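# Teaching by hand at Wirkwood

Since July we are teaching one arm at the Wirkwood workshop to sort small parts into a bin. The parts are the kind that a maintenance shop has too many of: breakers, push buttons, valve wheels and their relatives. They come back from the repair vans in mixed boxes, and one of us used to spend every Sunday evening putting them in order. The arm should take over a part of this. It is not there yet, but it is much further than I expected in spring.

We show the task in two ways. In the first, you hold the arm by the wrist and lead it through the motion with your own hand, while it keeps its joints soft and remembers where it was. In the second, you sit at the small control arm, the one we call the Okier, and the big one copies what you do. I have tried to write down what we learned with both, for the people in Skivadel who will start with the same set and asked how our days look.

## Leading by hand

This is the way everybody likes at first. You feel the weight of the arm, you feel when the finger touches the table, and after a few tries you are quite fast. For the approach from above it is still my favorite. The path comes out round and calm, and when we play it back the arm moves like a person who is not in a hurry.

The difficulty is your own body. You stand close, you lean over the table, and the wrist camera gets your sleeve in view. The arm then learns a world in which a gray sweater is always present, and when the sweater goes away it hesitates. We lost 54 recordings to sleeves, elbows and one very nice scarf. Now we use hand leading only for the first sketch of a motion, and we do not keep the camera pictures from it.

A second small thing. When you lead by hand you close the gripper with a foot switch, and the foot is always a little late. I did not believe this until I saw the recordings one after the other. The arm had learned to wait above every part, very politely, for a foot that it does not have.

## Leading from the Okier

With the Okier you sit at the side and look at the screen with the wrist view. The first morning is unpleasant. Left and right are clear, but depth is not, and you put the fingers down too early or close them above the part. My advice is to practice with a sponge for an hour and record nothing. A sponge forgives.

After this it becomes quite natural. You learn to read the shadow under the part, and you learn to stop just before you reach it, to look, and then to go down straight. The rule on our bench is simple: if you cannot see it on the screen, you may not use it. No looking over at the real table! The arm will have only its cameras later, so you should have only them also. I still catch myself turning my head.

We run the big arm at 85 percent of its speed for this work. At full speed the copy is good but the person becomes nervous, and a nervous hand makes small corrections which the arm then learns as if they were a part of the job.

## Parts that are easy and parts that are not

The circuit breakers are a pleasure. They have flat sides, they stand where you put them, and the fingers close on the body without sliding. We only take care to stay away from the toggles, for a pair of levers looks like a good handle and is a bad one.

The valve handwheels are more difficult. From above you see a rim with many bumps and a hub in the middle, and every teacher has another opinion about where to hold it. One goes for the hub, one goes for the rim at the near side, one goes for the rim at the far side. If you mix these in one set, the arm chooses something between them and closes on air. We argued over it for a whole lunch and settled on the near rim. I wanted the hub, so I am not completely neutral.

The round caps and buttons roll, or they tip over when the first finger arrives. It helps to come down with the fingers wide open and to place yourself well over the middle before you close. I was lazy with this in the beginning, and I had to record all my button sets again.

## How we record a set

A set starts with the parts laid out by a second person, never by the one who will teach. If you lay out your own table, you put everything where your hand likes it. We also turn the bin and move it between recordings, and sometimes a part begins close to the gripper and sometimes at the border of what the camera can see.

Then we take one part after the other. After each one the gripper goes back, open, to a place above the table where it has a free view, and it stays there for a breath. This pause looks like lost time. I wanted to cut it out to save disk space, but the older notes from Vieira, where our first arm was set up, say to keep it in, and I am glad that we did. The arm needs a moment in which it looks and decides, and if you never show this moment it does not know that it is allowed.

Mistakes stay in if you have repaired them by yourself. A dropped button which you pick up again is a good lesson. A dropped button which another person picks up by hand is deleted — this one we learned late, after the arm had begun to drop things and wait.

We have 192 good recordings now. The two ways of teaching are in separate folders, and I ask everyone to please leave them so.

## On the bench

Sorting into the pink bin, from the wrist camera. The yellow button lies in the bin, and the breaker, the red handwheel and the light-blue domed piece are at the left side of the table, with the gripper open.

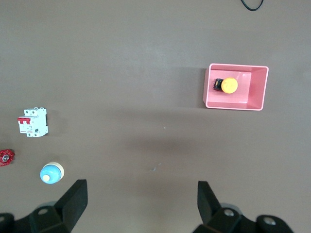
For the next sets we want a second bin, so that the arm must choose where a part belongs and not only how to hold it. I think we will teach this completely from the Okier. If the Skivadel bench prefers to begin with hand leading I understand it very well, only please wear short sleeves.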